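Verdrängte Schwangerschaft: Der Test gehört in den Standardablauf

Die unerkannte Schwangerschaft wird in der Öffentlichkeit als Kuriosität behandelt. Eine Frau kommt mit Bauchschmerzen in die Notaufnahme und verlässt das Krankenhaus mit einem Kind. Über die Versorgungslage sagt diese Erzählform wenig aus. Interessanter wäre die Frage, wie viele ärztliche Kontakte vor der Entbindung stattgefunden haben und was dabei dokumentiert wurde.

Die üblichen Anhaltspunkte sind einzeln unzuverlässig. Blutungen schließen eine Schwangerschaft nicht aus, da sie auch in deren Verlauf auftreten können und von der Betroffenen leicht als Regel gedeutet werden. Die Gewichtszunahme kann gering ausfallen. Liegt die Plazenta an der Vorderwand, werden Kindsbewegungen unter Umständen schwächer wahrgenommen und für Darmtätigkeit gehalten. Übelkeit fehlt bei einem Teil der Schwangeren ganz. Treffen mehrere dieser Umstände zusammen, bleibt von der Selbstbeobachtung, auf die sich die Anamnese stützt, nicht viel übrig.
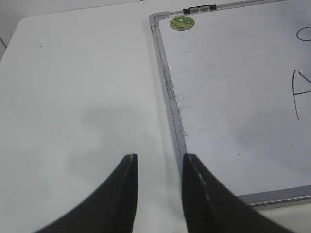

Esperanza Ostrowski hält dagegen, dass niemand zu einem Test gedrängt werden dürfe und ein routinemäßiges Angebot in der Praxis schnell zur Pflicht werde. Wer mit Rückenschmerzen komme, wolle wegen der Rückenschmerzen behandelt werden.

Der Einwand ist ernst zu nehmen, trifft aber die Ausgestaltung und weniger den Grundsatz. Vor einer Röntgenaufnahme des Beckens wird ohnehin nach einer möglichen Schwangerschaft gefragt. Gefragt wird allerdings meist nach der letzten Regel, also nach genau dem Merkmal, das in den hier interessierenden Fällen in die Irre führt. Ein Urintest mit Einwilligung und kurzer Begründung wäre die sachlich bessere Auskunft. Die Ablehnung muss ohne Nachteil möglich sein und gehört als solche in die Akte.

Auch der Test hat Grenzen. Zu früh durchgeführt oder mit stark verdünntem Urin, kann er falsch negativ ausfallen. Seltener stört eine sehr hohe Hormonkonzentration die Messung. Ein negatives Ergebnis zu Hause, womöglich Monate alt, wird später gern als endgültig behandelt, von der Patientin ebenso wie von der Praxis. In der Akte steht dann »Schwangerschaft ausgeschlossen«, ohne Datum und ohne Angabe des Verfahrens. Bei fortbestehenden Beschwerden ist ein solcher Eintrag wertlos. Dann sind eine Blutuntersuchung und ein Ultraschall angezeigt.
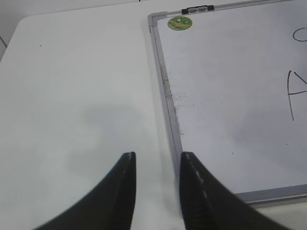
Damit ist die Nachsorge noch nicht berührt. Wer von der Schwangerschaft erst unter der Geburt erfährt, hat keine Vorsorgeuntersuchung gehabt, keine Blutgruppenbestimmung für den Mutterpass, keine Beratung zu Medikamenten oder Alkohol. Diese Lücken lassen sich im Kreißsaal nur teilweise schließen. Hinzu kommt die psychische Lage. Zwischen Kenntnis und Elternschaft liegen mitunter wenige Stunden, und der reguläre Entlassungsplan sieht dafür nichts vor. Ich halte eine Frist von 24 Stunden bis zum ersten Gespräch mit einer psychosozialen Fachkraft für angemessen, dazu eine Hebammenbetreuung, die nicht davon abhängt, ob die Frau selbst noch am Wochenbett herumtelefoniert.

Bei jungen Frauen unter 18 verschärft sich das Problem. Die Eltern sitzen häufig mit im Sprechzimmer, und die Frage nach Sexualkontakten wird entweder gar nicht gestellt oder in deren Beisein verneint. Ein Gespräch unter vier Augen kostet keine 10 Minuten. Es sollte bei unklaren Bauchbeschwerden fest vorgesehen sein, unabhängig vom Eindruck, den die Familie macht.
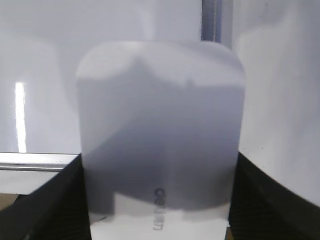
Und wer bezahlt das, fragt Hayat in einer Zuschrift zu einem früheren Beitrag; die Praxen seien voll, und für das Reden gebe es kaum Geld.

Der Urintest selbst ist billig. Teuer ist die Zeit für Aufklärung und Gespräch, und sie muss vergütet werden, sonst bleibt der Vorschlag auf dem Papier. Eine eigene Abrechnungsposition wäre der saubere Weg, ein Zuschlag auf die bestehende Beratung der schnellere. Mit dem Zuschlag ließe sich anfangen, sofern die Dokumentation von Datum, Verfahren und Ergebnis zur Bedingung gemacht wird.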